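Comparison of Camera Positions for a Two-Arm Pouring Task
Project report, Orkport Technical College
Submitted by Iida Kallio and Adaeze Effiong, 10 September 2018

3. Method

The project compared three camera positions on a pair of arms fitted with parallel grippers. The task was to lift a plastic cup and empty it into a bowl. Each position was used for 41 attempts under the Oyewole controller, with the same gripper opening throughout. The arms were set up in July and the joint limits were left as supplied. 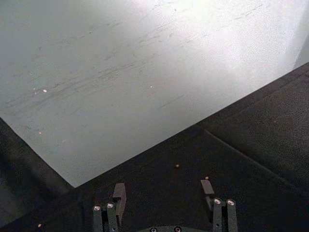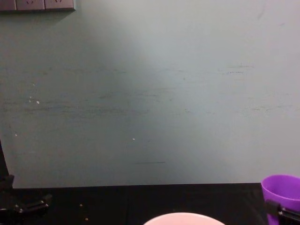
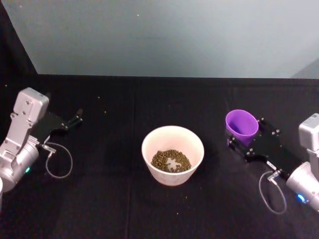

Figure 2. Views from the wrist (first), from chest height (second) and from the head position (third).

4. Observations

The wrist view gives a close view of the open fingers but shows neither the cup nor the bowl in Figure 2. At chest height the bowl and cup are only partly visible, and much of the picture is taken up by the wall - a lower tilt would be advisable. The head position shows both grippers, the cup and the contents of the bowl.

The head position was therefore selected for the second stage. The wrist camera was retained for the final 6 cm of approach. Tests with the softer Stevdale fingertips are still to be carried out.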